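What went wrong with our gripper (and what we did about it)
Project report, Group 5, November 30, 2023

So our plan back in September was simple: get the simulated arm to pick things up off a table, then move the same code over to the real arm in the Lauritsen lab. Seija did the motion planning, Muammer built the scenes, and I (Rocío) got the grasping part, which I thought was going to be the easy one. Ha.

The fault showed up in our first long batch. Out of 100 grasp attempts, 28 ended with the arm pushing down into the object after the fingers should have stopped. In simulation you just get a silly contact force in the log and the run dies. On a real arm that's a bent finger, or somebody's hand if they happen to be reaching in, so Dr. Wegener told us to stay off the hardware until we could explain it. Fair enough!

I spent most of a week blaming Muammer's collision meshes (sorry, Muammer). The meshes were fine. My code worked out the distance to the object from the depth readings, and when the gripper got really close, the readings dropped out and came back as zeros. I was averaging those zeros in with the good values, and then a sign mix-up further down turned "very close" into "keep going."
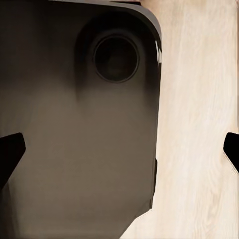
Why didn't the force limit stop the arm?
The limit was only checked at the end of each motion segment, and the final approach was one long segment, so the check came after the damage was done.

We changed 3 things. Zeros now get thrown out before averaging, and if too many are missing the arm holds still. The approach is chopped into short segments with a force check after each one. Seija also added a hard floor on the height of the fingertips, which I grumbled about at first because it rules out very flat objects, but I've come around to it.

We reran the same batch with the same random seeds and got no push-downs. We do get more timeouts now, where the arm just sits there waiting for a decent reading, and that part is still open. Areti wants to try a contact sensor next term. The old logs are in the Nasitz folder, with the bad runs marked in the last column.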